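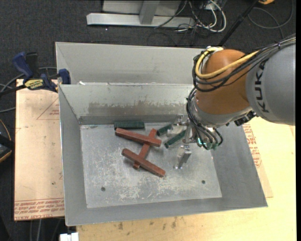 Afia Yakubu wrote to me after the last version of this talk that I speak too much about coaches and too little about the players who stay. She is right, and I have moved her point to the beginning. Her words were: the coach leaves once, but the team has to come to practice the next day.

Talk for the regional coaching day, May 16, 2022
Notes for the speaker, second version

Start slowly. Say good morning, say my name, say that I coached youth handball for many years and now I help clubs when they change a head coach. Do not tell the bus story. It takes too long.

Opening question to the room: who here has taken over a team in the middle of a season? Wait for the hands. Then: who got a written note from the coach before? I expect fewer hands. Do not comment, go on.

PART ONE. The first week

The Olach girls' team is my main case. Kyrylo Didenko left in April, with the season still open. He told the club board in the morning and the players in the evening, and between these two moments the players already knew it from their phones. Explain that Kyrylo agreed that I tell this. He says himself that he would call the captain first if he could do it again.

What the club did well: Melaniia Holovko, the assistant, ran practice the next day at the normal hour, with the normal warm-up. She did not change the goalkeeper and she did not change the captain. She told the players she would coach until the summer and she did not know more than this. The players told me later that this last sentence helped them, because they could stop guessing.

What the club did not do well: the parents received a letter of two pages. Read only the first line of it aloud, then stop. (Pause. People usually laugh a little. Let them.)

PART TWO. What to write down before you go

Slide with the short list. Do not read the slide. Talk about these only:

Injuries, and who is hiding one. At Olach there was a left wing player with a bad ankle, and only Kyrylo knew it. She played 17 minutes in Melaniia's first match before she asked to come out.

Promises. If you told a player she will start in the cup, the next coach must know it. He or she may decide in another way, but must know.

Calls for plays. The names of plays are a language of the team. Olach had one called "kitchen" and one called "small kitchen," and they are completely different. Melaniia knew them. A coach from outside would need to ask, so put them on paper with a drawing.

If somebody asks how long the note should be: Kyrylo wrote one in the end, and it took him 90 minutes. It was enough.

PART THREE. Looking for the new coach

Here I go to the second case, Hrynyshyn, men's team, second division. The club had 27 applications, which was a surprise for a small club. Nazar Semeniuk led the search. He made one decision I recommend to everybody: each person on the short list ran one real practice with the real team. No presentation, no slides. (I can point at my own slides here.)

After each practice Nazar spoke with three players: the oldest, the youngest, and one who had not played much this season. The third one gave him the most useful answers. Say this twice, it is the sentence I want them to take home.

They chose Uriel Chávez. He was not the favorite of the board before the practice. He stopped the drill only two times, and both times he asked a question first.

Careful: do not say that Hrynyshyn is winning now because of this. They had nearly 122 goals against them last season and the defense is still a problem. Uriel will perhaps be in the room, and he knows it better than me.

PART FOUR. The coach who leaves

Many people forget this part, and I forgot it too in the first version. Kyrylo did not go to a match for a long time. He told me that he did not know where to sit. Suggest to clubs: invite the former coach to one home match, send a ticket with a seat number on it. It costs nothing.

Return to Afia's comment here. Ask the room what their players heard first, and from whom. Give them five minutes in pairs. If the room is quiet, begin with my own example from Plusitz, when I left and told the team in the parking lot. It was raining and two players were already in the car.

QUESTIONS

Probable question: should the assistant always take over? My answer is no, but ask the assistant before you ask anybody else.

Probable question: what about money? I do not know the contracts of other clubs and I should not guess.

If there is time, show the practice plan from Idico, the one with the two colors. If there is no time, leave copies at the door.

Thank Melaniia by name. Give back the microphone to the organizers and check that it is switched off.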